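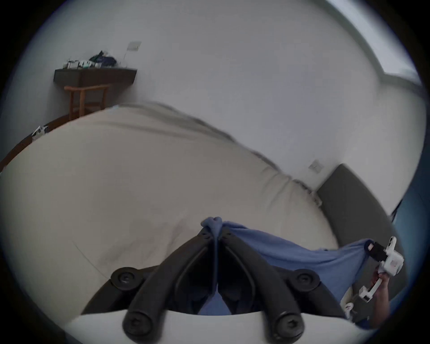 What does a student robotics club do with two hand-held grippers and a pile of laundry?

It records people folding cloth, then uses the recordings to train a policy that a pair of robot arms can run. The Kadgate club has been at it since January, and its folding group now has 1,472 usable recordings.

The group's lead, a third-year student in mechanical engineering, agreed to talk on the condition that we stick to the technical side. She joined when the club still entered line-following contests. "We had a good record and we were bored," she said. "Cloth is harder. A rigid part has a pose you can write down. A cloth doesn't, or it has so many that writing them down is no use."

Each gripper is held in one hand and carries a camera. The operator does the task at normal speed, and the software, a package the club wrote and named Sanano, recovers the path of each gripper from the video. Most of the faults come from that step.

"Plain walls and plain sheets are bad for tracking," she said. "You need corners and edges in view. A bedroom is better than our lab bench in that respect – a shelf, a window, a headboard all help."

The two-handed work took longest to set up. One gripper pinches the cloth, the other takes a far corner, and the operator pulls until the edge between them is straight. If the clocks of the two cameras drift apart, the pull shows up in one recording before the other, and the policy learns a tug that should not be there. The club threw out 305 recordings for this reason before changing the way it starts each session.

The fingers have been through 3 versions. The first slipped on thin fabric. The second held well but picked up the bedsheet along with the cloth. "The current ones are curved, and you come in with the tips," she said. "It's a compromise. They are still poor on towels."

On the arms, the policy completes a single fold in 75 percent of trials. Failures are mostly missed corners. She would not give a figure for a full fold, as the group has not run enough trials to report one.

The club will show the work at the Nazari student competition, where entries are scored on repeatability as well as speed. Asked what she would change before then, she named the lighting. "Daylight moves. We have recordings of the same fold that the tracker treats as different rooms."

New members start on data cleaning and move to recording after they can spot a bad clip without help.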